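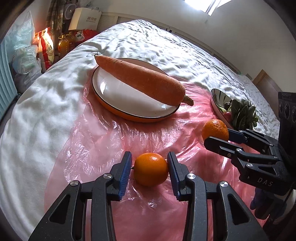 Sticky residue on the new comforter, second report. I'm reopening this one because the first fix only got me halfway, and I have more to go on now. The comforter is the white quilted one, and since the apartment has no table yet, the bed has become the place where all the produce gets sorted. Everything goes on a sheet of pink plastic first. On the plastic this time I had mandarins, a carrot on the round white plate, and the leafy greens in the shallow oval bowl with one small red fruit near the front. So the fruit never touches the quilting, and I still ended up with tacky spots at night. I love this comforter and would really like to save it!

Opened by: Cuiping Meng
Item: Trevura quilted comforter, white
Status: reopened

What I see: small tacky patches, mostly along the line where the edge of the plastic was lying. No color to them. They pick up lint and they don't smell like anything. There's one bigger patch closer to the radiator side.

What I already tried: the cold water dab from the first ticket. It worked beautifully on the small spots, and I was so pleased that I closed the ticket too early. By the next evening the big patch was tacky again.

Reply from Wenjie Cui, Zatau home help desk, 9:40 in the morning

Hi Cuiping, thanks for reopening, and thanks for so much detail! A few questions before we go any further. Is the plastic sheet new? Do you wipe it down before you fold it up? And is there anything oily kept near the bed? A patch that comes back after plain water makes me think of oil. Fruit juice usually lets go with water, and the small spots sound like juice to me.

Reply from Cuiping Meng

Oh, you may be on to something. The sheet is the Xiong one, 4 uses old. I fold it in half with the fruit side in, but I don't always wipe it. And yes, there's oil! The pile in the corner has the yellow oil bottle in it, along with the BOSIDENG box, the little fan, the plaid bag and whatever else hasn't found a shelf. I just went and picked the bottle up and the outside is slick all the way around the cap. I carry it past the bed every time I cook.

Reply from Wenjie Cui

Great find. Let's treat the two kinds of spots separately.

For the big patch:
1. Lay a dry paper towel on it and press. Don't rub, the quilting will fuzz.
2. Sprinkle on baking soda and leave it for 2 hours.
3. Shake or vacuum it off.
4. Work in one drop of clear dish soap with a fingertip, then lift it out with a damp cloth until the cloth stops foaming.
5. Let it dry flat. The sunny part of the bed by the window would be perfect.

For the small ones, repeat the water dab.

For the bottle, wash the outside with hot soapy water, dry it, and stand it in something with a rim.

Update from Cuiping Meng, next day

Done, all of it! The paper towel came up with a clear greasy ring, so oil it was. I used Vasanex dish soap because that was under the sink. The patch dried soft and I can't find it with my hand anymore - I had to look for the stitching I'd memorized to be sure I was checking the right square.

I also tried something on my own. I spread the plastic out again and put down a mandarin with a small tear in the skin, then checked the edges after dinner. A thin line of juice had run right to the fold. So the small spots came from folding the sheet with juice still inside and then opening it the other way up. I wipe it now, both sides, and mandarins with any damage go straight into a bowl.

One more question. The care tag says machine wash at low heat, but the laundry room here only has a 400 cycle and a 58 cycle, and I have no idea what either number means. Is there any hurry to wash the whole thing?

Reply from Wenjie Cui

No hurry at all if the patch is soft and dry. Those look like machine program codes to me, so check the chart inside the lid or ask the building before you put it in. Spot cleaning will carry you through August easily. If the tackiness comes back in the same square, do the baking soda again and leave it overnight.

Reply from Cuiping Meng

Checked again this morning, still soft. The bottle is standing in an old baking pan and the plastic is hanging over the shower rail. Please go ahead and close it!

Status: closed, resolved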